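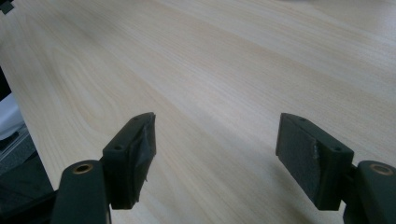
**Demonstration operators, hand-held gripper (6 positions), Kusturex, Pletitz site**

Kusturex records manipulation tasks performed by people and uses the recordings to train robot arms. We are hiring operators for the Bivden project, starting in January.

**The work**

- Perform short tabletop tasks with a hand-held two-finger gripper: pick, place, sort, fold, insert.
- Start each recording with the gripper open and nothing between the fingers.
- Repeat each task from varied start positions. The target is 200 accepted demonstrations per operator per week.
- Mark failed attempts as failed. Do not delete them.
- Check finger pads and screws at the start of each shift and log wear.
- After training, spend part of each shift on the remote-control station, driving an arm through the same task list.
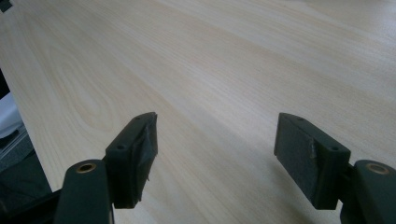
*Gripper fingers over the work surface, open position.*

**Requirements**

- Steady use of either hand for sessions of up to 40 minutes
- Normal or corrected vision
- Ability to follow a written protocol in English
- Basic computer skills (file upload, spreadsheet entry)

Experience with robots is not required. Experience in assembly, sewing, lab work or kitchen prep is useful. Left-handed applicants are welcome.

**Terms**

Fixed term, 13 weeks, full time, day shift. Paid training is included in the term. Gross pay is 1,235 per two-week period, in euros. Recordings show the work surface and may include the operator's hands. Audio is not recorded.

**To apply**

Send a one-page résumé with the reference "Bivden operator" to the Kusturex hiring desk. Selected applicants will be invited to a practical test with the gripper.

Posted December 2025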